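Varnbridge Robotics Club – Independent Project Report
Project title: Putting Things in a Mug
Team: Kolbrún Thygesen (arm, writing), Marjatta Manninen (software, complaints about the writing)
Submitted 8/12/21

1. What we set out to do

Our original proposal promised an arm that could tidy a room. The club's advisor sent it back with one word circled, and the word was "room." The second proposal said "desk." The third said that the arm would pick up a small object and put it in a mug, and that one was approved the same afternoon.

We want it on record that putting a small object in a mug is harder than it sounds. The gripper has to arrive at the right height, close on something that would like to roll away, carry it over a rim and let go over the hole. A toddler can do this. The toddler has had more practice than we had, and a better wrist.

2. Setup

The arm is the club's older one, which everybody calls Dumell after a label that used to be on its crate. The two-finger gripper is newer. Marjatta wrote the control program on top of Astaron, the motion package the club has used for years and whose manual stops in the middle of chapter 7.

We worked on a bed. The club benches were booked through July, and our proposal had a line about "household surfaces," which we had put in to sound ambitious and then had to live with. A bedspread moves when you lean on it. It has folds, and the folds are in a new place every time. It is also printed with paw prints, and our first object detector took those very seriously. For one whole evening it was certain that each paw was something to be picked up.

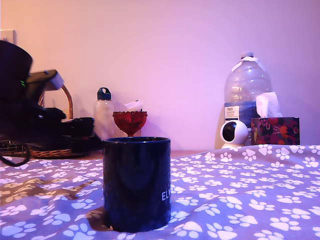

Gripper moving near the back of the mug.

The mug was chosen for being tall, dark and already in the house. All three turned out to matter. Tall meant that it could tip on a soft surface. Dark and glossy meant that the detector saw the reflections on the side and lost the rim. We talked about switching to a plain white one and decided that would be cheating, then talked about it again a week later and decided it would be a lot of work to redo the labels.

3. Training

We recorded 47 demonstrations by steering the arm by hand controller, taking turns. Kolbrún's are slow and careful. Marjatta's are fast and look like somebody swatting a wasp. The model learned from both, and you can tell which of us it is imitating on any given attempt.

From those demonstrations we pulled 1543 labeled frames. The plan had said 1000, but the plan was written before we met the bedspread. Labeling meant drawing a box around the mug and a box around the object, over and over, until we both started seeing boxes on the bus.

4. Problems, in the order they annoyed us

The cable. It hangs in a loop off the arm and likes to drag over the fabric. When it catches on a fold it pulls the wrist a little to one side, and the program has no idea this has happened. We added slack, then took some back. There is a correct amount of slack and we passed it twice.

Mug height. Astaron wants the surface to be a flat plane at a known height. We gave it one. The mattress disagreed. In the end Marjatta had the program look for the mug's rim before every attempt and measure down from there, and after that the gripper stopped trying to shake hands with the blanket.

Letting go. If the fingers open too early, the object lands on the rim and goes wherever it likes. If they open late, the gripper's tip is down inside the mug and can take the mug along on the way back up. We settled on lowering the bottom of the object past the rim, waiting a moment, and opening slowly.

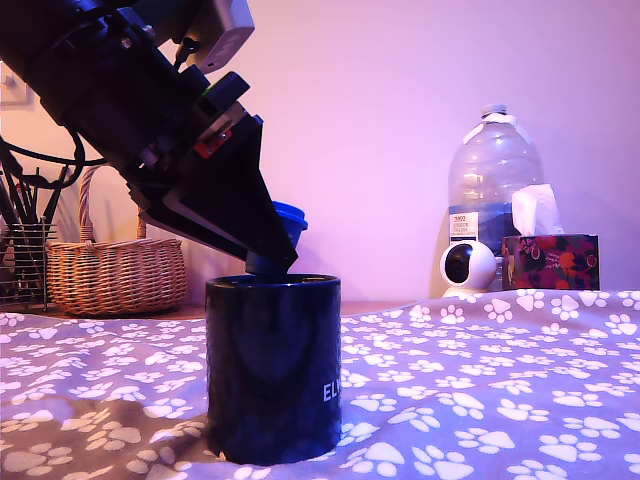 The pause was Kolbrún's idea and makes the arm look as if it is having second thoughts. We tried a version without it. The version without it is why section 5 is short.

5. Results

The final program does the task often enough that we were willing to show it to other people, which was our private standard from the start. It copes with the mug being moved sideways. It does not cope with the mug being moved during an attempt, as our demo audience discovered at once and then kept on discovering.

We did not enter the Tuominen Cup, which needs a timed run. Our runs can be timed, but we would rather they weren't.

6. If we did it again

Record the demonstrations all in one style, or at least keep track of whose is whose. Tape the cable on the first day. Vary the lighting on purpose, early, while there is still time to be upset about it. Book a bench before July.

Marjatta would also like to try a second mug. Kolbrún would like it noted that she has not agreed to this.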